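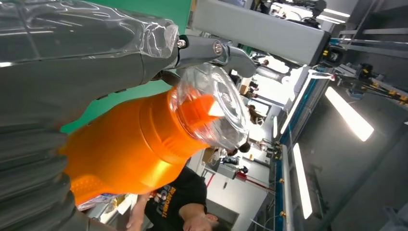 Orange plastic bottle with clear lid.

Storkstead Grappling League Revises Weigh-In Procedure and Adds 170-Pound Division

STORKSTEAD, 7 June 2018 — The Storkstead Grappling League has published revised competition rules for its amateur submission grappling season. The changes cover weigh-in timing, weight division limits and match length. They apply to all league events beginning with the Hevia Open and replace the rules issued in May of last year.

Weigh-in procedure

Athletes will weigh in on the morning of competition. The evening weigh-in used in previous seasons has been withdrawn. Each athlete is allowed one official attempt and one repeat attempt within the weigh-in window. An athlete who is over the limit at the second attempt may move up one division if the bracket has space. Otherwise the entry is withdrawn and the fee is credited to a later event.

Weights are taken in competition uniform without belt or shoes, with no clothing allowance. A check scale will be available to athletes from the time the doors open. Readings from the check scale are not official.

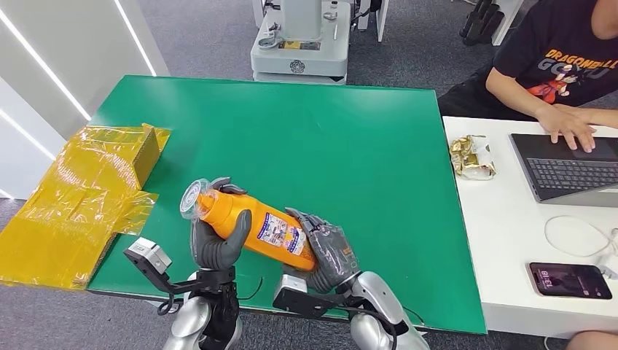
Weight divisions

A 170-pound division has been added to the men's and women's brackets. The league recorded a high number of entries just above the former middle limit, and several of those athletes gave up considerable weight to their opponents in the next bracket. Limits for the other divisions do not change. Divisions with fewer than 3 entries may be combined with the next heavier division, subject to the written agreement of each athlete.

"The old gap was too wide for amateur competition," said Ashraf Ouali, competition director. "Moving the weigh-in to the morning also means that the number on the sheet is close to the number on the mat."

Match format

Preliminary matches will run five minutes and finals will run eight. Overtime is a single period, decided by first points. Heel hooks remain illegal below the advanced level — slams remain illegal at every level. Referees will use the revised stalling count, with a verbal warning before the first penalty.
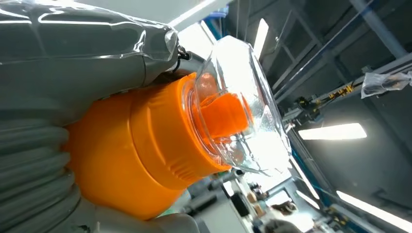 Bottle tilted in a gray gripper.

Hevia Open

The Hevia Open will be held at Poojary Hall in Storkstead. The league expects around 200 athletes across all divisions. Beginner brackets are limited to a combined 100 entries, accepted in order of payment. Brackets and mat assignments will be posted after registration closes.

The Grerov Cup, the league's team event, will follow the same weigh-in rules. Team rosters must list one alternate per division.

The full rule book is available from the league office on request.

Media contact: Ashraf Ouali, Storkstead Grappling League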